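Ticket: Worktop planner drops the colour when a quote is saved
Product: Jelholm Kitchen Planner
Status: Open, waiting on customer

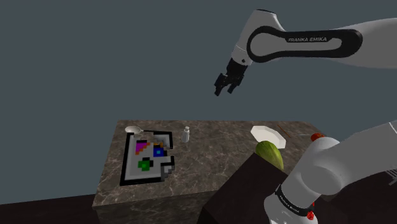 Hello, and thank you for bearing with me, I know I write far too much in these things. I run a small kitchen showroom and we've used your planner since 2010, very happily for the most part. Since the August update, any quote I save comes back with the wrong worktop. I choose the stone, I save, I close, and when I open the quote again every surface has gone to plain white. The one it hits worst is our Leitão range, all warm browns with marbling much like the countertop in the picture, and it's our best seller, so you can imagine the conversations I've been having! The cupboards, handles and taps all come back perfectly well.

What I've tried so far:

Logged out and in again. No change.

Cleared the browser's saved files, which took me half the morning as it also forgot every password I own.

Made a brand new quote with nothing in it but one worktop. Same thing, white on reopening.

Tried the old Potel range. That one stays put – I tested it on 6 quotes and all of them were fine.

Reply from support, 12:40

Thank you so much for such a thorough report, it's a great help. The Potel colours are stored the old way, so that fits with something we've been looking into. Could you open Settings, then Libraries, and let us know which version is showing beside Flesix Surfaces? It should be 13. If it's 12, press Refresh Library and leave the page open until the bar has finished.

Customer, 15:05

It did say 12! I've refreshed it and it now says 13, and a new quote keeps its brown worktop through saving and reopening, hurrah. The older quotes are still white, though, and I'd dearly love not to redo them by hand.

Reply from support, 15:30

Lovely news on the new ones. We can restore the older quotes from our side – please send us the quote numbers and leave those quotes closed until you hear back from us.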